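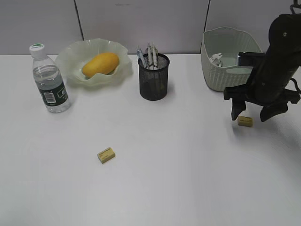
Joon-young Yeon objected that a desk standard which allows food beside writing materials will not survive the first inspection, and asked that the fruit bowl be moved to the kitchen counter. The objection is recorded. The bowl stays in the layout for the present, as Urutis has asked for a desk that reflects ordinary office use.

Desk layout, Tengate room, September. Entry continued from page 106.

Items kept on the white table: one water bottle with screw cap, the ruffled green bowl with one mango, the black mesh pen cup, the woven-pattern plastic basket, pens and erasers. Tall items and containers are to stand toward the back. The front of the table is reserved for small stationery and for writing.

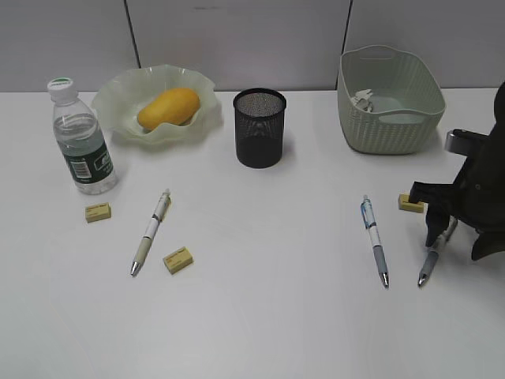 Pens are to be returned to the mesh cup at the close of each session. Erasers have no assigned container. The proposal from Kazlauskienė is to keep them in the basket; a shallow tray was also considered and has been deferred, pending a reply from Sterkance on item 44 of the supply list.

The basket is to be used for dry waste paper only until that question is settled. Fruit must be replaced before it softens, and the bowl rinsed at the same time.

Outstanding: labels for the shelf positions, and a revised copy of sheet 50 for the binder. The next entry will cover the drawer units.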